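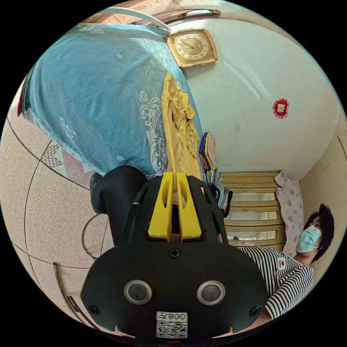 Fukon 手持ちグリッパによる布操作データ

概要
家庭内での衣類・布製品の取り扱いを、手持ちグリッパで収録したデータと、それを使った模倣学習の結果をまとめたものです。収録と前処理は Todor Dimitriou、学習と評価は Fitriani Simanjuntak が担当しました。

収録内容
エピソード数:445
学習用:227
事前学習のみに使用:200
評価用に保留:18
形式:魚眼映像、グリッパ姿勢、指の開度

姿勢は映像とIMUから推定しています。広角のため、指先の周囲に加えて壁や床、家具、同室の人も映像に入ります。カメラの向きは補正していないので、部屋が横倒しに見えるエピソードがあります。回転補正をかけた版も試しましたが、姿勢推定との対応が崩れやすく、配布版では元の向きのままにしました。円形視野の外側の黒い部分も切り落としていません。

手法
方策は拡散モデルです。入力は直近2フレームの画像と相対姿勢で、絶対座標は使いません。部屋ごとに原点が異なるためです。比較対象の Menon は同じ画像エンコーダを使い、絶対姿勢を入力します。

結果
未知の部屋で、乱れた衣類をつかんで積み重ねた布の上に置く課題を、各条件5試行の組で評価しました。相対姿勢の方策は Menon を上回りましたが、差が出たのは主に家具の配置が学習時と違う部屋です。配置が近い部屋では差を確認できていません。失敗の多くは、柄のある布が重なった箇所で縁を取り違え、2枚を同時につかむものでした。無地の衣類では少なくなります。

既知の問題
・指が布に隠れる区間では開度の値が飛ぶことがあります。
・白い壁が視野の大半を占めると、姿勢推定が途切れます。該当区間には lost_track フラグを付けています。
・床に近い位置での把持は数が少なく、この条件の評価は行っていません。

使い方
Ritenow 形式の読み込みスクリプトは tools/load_episodes.py です。フラグ付きの区間は既定で除外されます。含める場合は --keep-lost を指定してください。

変更履歴
9月版:開度の較正値を更新。Hirnmont 側で収録した分の時刻ずれを修正。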